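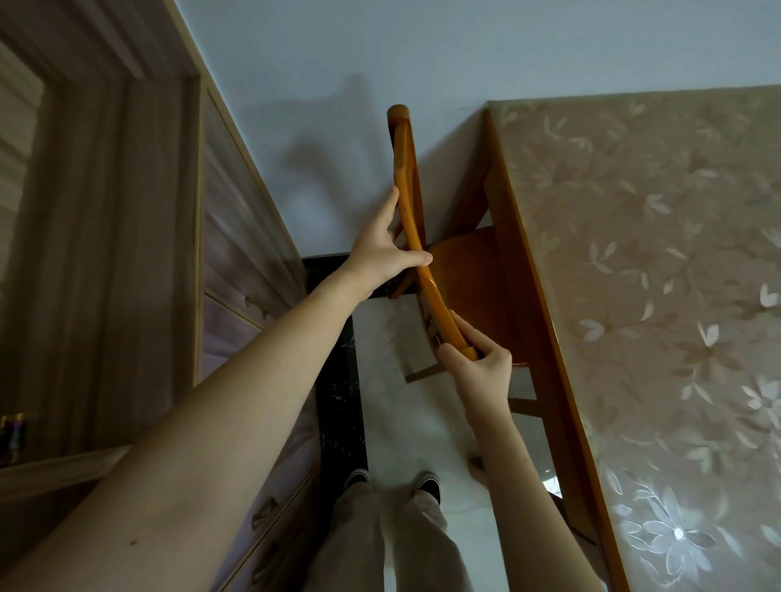
Folleck, September

Minutes of the Floltano users' group. The meeting was called to order at 4 p.m. The minutes of the previous meeting were approved without change.

Eltus cue import: The group reviewed the test of the import tool on a show file with 93 cues. Fade times carried over correctly – channel labels did not. A correction will be requested for the next release.
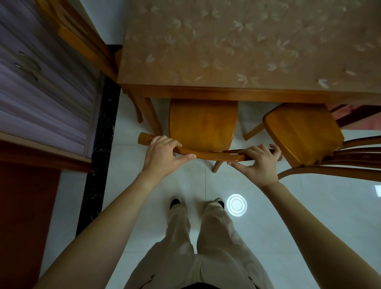

File limits: Members asked that the limit of 2,000 cues per show be kept. The motion carried.

The meeting adjourned at 5:15 p.m.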